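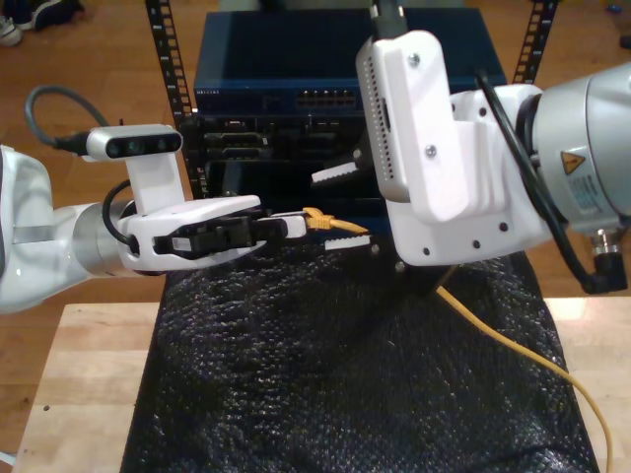
Two arms and a yellow network cable at the patching bench.

Home News Opinion Work Letters Contact

Kenard is teaching robot arms to handle network cables, and the people who handle them now have been asked what they think. I am one of them. I have patched racks at the Lustville site for long enough to have opinions, and the feedback form had room for three lines, so I am putting the rest down in print.

I am not against the arms. Patching is dull work for much of the shift. You stand in a cold aisle, you find the port, you push the plug in until it clicks, you check the light and you write the label. In July we moved 522 cables from one row to another over four nights. By the third night I had a split thumbnail and two of the team had stopped talking to each other. If a machine had offered to do half of that, we would have carried it in ourselves.

So the usual argument, that the robots are coming for work we love, does not fit. Very few people love the click. What we do value is harder to put on a form.

First there is the matter of who learns the trade. Every technician on my shift began by patching. It is where you find out that a cable can look fine and be dead, that labels lie, and that the port marked spare may be feeding somebody's payroll. You learn this slowly, with your hands busy and an older colleague nearby. If new starters come in to watch a pair of arms and clear the faults, they will be asked to deal with the difficult cases without having done the easy ones. The plan we were shown has a training course of 40 hours. I did my first year at more than 103 racks, and I was still asking questions at the end of it.

Then there is pace. A person sets their own speed at a rack, within reason. You slow down when the bundle is tight, and you stop when something feels wrong. Once arms are part of the job, the speed of the whole shift tends to be set by what they can do, and the people fill in round them. A friend at the Zallus warehouse went through this with picking machines. Her job did not vanish. It became fetching, clearing and resetting, at a rate chosen elsewhere, and she says she is more tired now than when she did the lifting. Nobody had lied to her about it. The subject had simply never come up before the contract was signed.

The managers' case deserves a fair hearing. They say night cover is hard to find, which is true. They say a machine will not pull the wrong cable at four in the morning, and I have pulled the wrong cable at four in the morning. Somboon, the firm fitting out our new hall, wants work done at hours when we have two people in the building. I can see why arms look like an answer to that.

But the savings slide we were given counted 76 tasks per shift as ones that could be handed over, and it treated each as separate from the rest. They are not separate. While I am plugging in one cable I notice that the next is bent too sharply, or that a fan sounds rough, or that someone has left a blanking plate off. None of that is on the job ticket. It gets done because a person was standing there. Take the person away and those small repairs become either somebody's new duty or, more likely, faults that turn up later.

What I would ask for is fairly modest. Put technicians in the room while the system is being taught, and pay them for it at the senior rate, since it is their skill going in. Keep a share of the hand patching for trainees – I would say a third – even where the arms could do it. Let the person on shift stop the machine without filling in a reason code. And agree in writing, before the first hall goes over, what happens to the hours that are saved. They could go into proper inspection rounds, which we have wanted for years and never had the staff for.

Kenard has said it will reply to the feedback by Fri 2 November. Our forms are in. I filled all three lines of mine and carried on up the margin, and I would like the reply to cover the part in the margin as well.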